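The Table Comes First

Mared Penry has her hand flat on a tabletop before I've got my coat off. "Feel that," she says. "Go on, go all the way across, and go slowly!"

So I do. It is a pale piece of wood, beige going to cream, and it came into her shop in Vernton under a coat of brown varnish so dark that the family who owned it had no idea there was any grain to speak of. She has been at it for most of September, between other jobs, and she still can't walk past it without stopping.

Penry refinishes tables. She'll take on the odd dresser if somebody asks nicely, but tables are what she loves, and the shop (a former feed store on Renaud Street, two rooms and a loading door) is full of them. Some are stacked on their sides along the wall with their legs off and bundled in old sheets. One has a litter of candle burns down the middle that she has decided to leave alone.

"A table gets used harder than anything else in the house," she says. "Chairs get traded around, the sofa gets replaced, and the table just stays there and takes it. Homework, pie crust, somebody's carburetor. I had one in here with a whole multiplication lesson pressed into it. You could read it if you tipped it toward the window."

She learned the work from Meinrad Mösli, who ran the shop before her and who still comes by on Saturday mornings to drink her coffee and disagree with her about oil. Mösli likes his thick and slow. Penry puts hers on thin, wipes it back hard and does it again the next day.

"He thinks I'm impatient," she says, "and then I put on five coats to his two, so you tell me."

"She is impatient," Mösli says from the other room.

The part she talks about most is the stripping, which surprised me, as I'd always taken it for the chore you put up with before the good part. Penry thinks it is the good part. She works from one end with a card scraper, a plain rectangle of steel with a burr turned on the edge, and she bends it a little with her thumbs as she pushes. The old finish comes up in curls. When the scraper starts making dust she stops and turns a new burr.

"You get one strip clean and it's like somebody opened the curtains," she says. "That pale color, all at once! And then you want to see where the lines go. I've been late to dinner so many times over where the lines go."
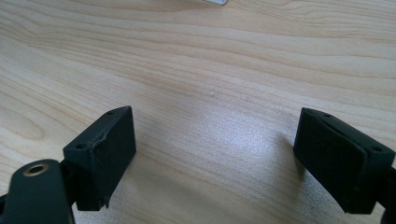 Does a light wood have to be stained to bring out the grain?

A clear oil is usually plenty. Stain can go blotchy on pale wood, and a thin wiped coat will deepen the lines without changing the color very much.

Penry tests everything on the underside first and writes the date beside the patch in pencil. Turn over any table in the shop and you'll find her handwriting, sometimes with a remark attached. One says "too orange." Another says "YES."

Wavy grain is her favorite and also the kind that gives her the most trouble. Where the lines bend, the fibers change direction, and a scraper that was cutting sweetly can start to tear. She turns and comes at it from the other side, or skews the blade, or gives up and goes to paper. She won't use a power sander anywhere near it.

"I did once," she says. "I got swirls. You don't see them until the oil goes on, and then you see nothing else for the rest of your life."

I asked what people should do for a table once they have it home, and she got a rag out to show me, because she can't explain anything with her hands empty. Wipe it with a damp cloth, then a dry one, both along the grain. Put something under the casserole. Oil it when it starts to look thirsty, and stay away from the sprays that promise a shine. Spread the oily rags out flat outdoors to dry, well clear of the building, and never wad them up.

"And then use it," she says. "Please! I had a customer put a glass sheet over one of mine. I was polite about it. I drove home very fast."

There's a long farm table coming in next, from a house that is being sold, and she has only seen it by flashlight in a barn. She scraped a patch near one leg with her pocketknife, with permission, and has been thinking about it ever since. She holds her finger and thumb apart to show me how much she uncovered. It's hardly the width of a postage stamp.

"Pale," she says. "Really pale, Meinrad."

"You'll want to put the oil on thick," says Mösli.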